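Packing bench and carton check, Luline room
Walked by: Halldóra Vídalín
Comments added by: Cosimo Rinaldi
Month: November

1. Floor around the bench clear. PASS
Clear when we walked it at 2:15. I'd like to see it at the end of a shift before I believe the tick.

2. Tabletop clean, no tape residue or burrs. PASS WITH COMMENT
The last sheet says "wiped daily." By whom? There are no initials after the first week. The speckled finish hides crumbs and glue spots very well, so run a palm over it instead of looking.

3. Lighting good enough to read a carton label. PASS
Halldóra read the small print at arm's length. I couldn't, but I need new glasses.

4. Flat cartons stored off the floor. FAIL
Bottom shelf, left. 19 of them were lying on the concrete under a sheet of plastic. Kári Skov says the plastic keeps the damp out. Damp comes up through concrete, Kári.

5. Carton corners square, no crushing. PASS WITH COMMENT
We pulled 36 from batch 869 and found dents in two. The supplier, Juvametti, calls this normal. Normal for what? Ask them for a number in writing.

6. Printed face free of scuffs. NOT SETTLED
The Hafstein sheet allows "light marks." I have asked twice what a light mark is and got two answers. Until there is a third, anything I can feel with a fingernail goes in the reject pile.

7. Seams glued full length. PASS
Flexed by hand, nothing opened. That tells us about the ones we flexed.

8. Knives retracted and put away. FAIL
One open on the windowsill. Closed it and left a note.

9. First aid box stocked. FAIL
Plasters, yes. Eyewash expired. This was marked PASS last time, and I doubt the lid was lifted.

10. Exit route signed and open. PASS
Door opens fully. Timed the walk from the bench at 15 seconds, no hurry.

Follow-up
Items 4 and 8 go to Kári, item 9 to Emerson Magalhães. Amancay Villalba has the Hafstein wording and says it will be cleared up soon - I have left the box open on purpose. Please don't tick item 6 for me.

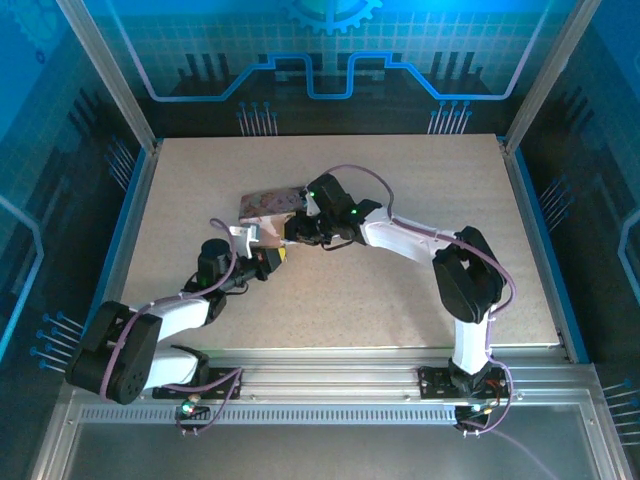 Same goes for item 5. A phone call from Juvametti doesn't count as an answer, and I won't sign the sheet on the strength of one.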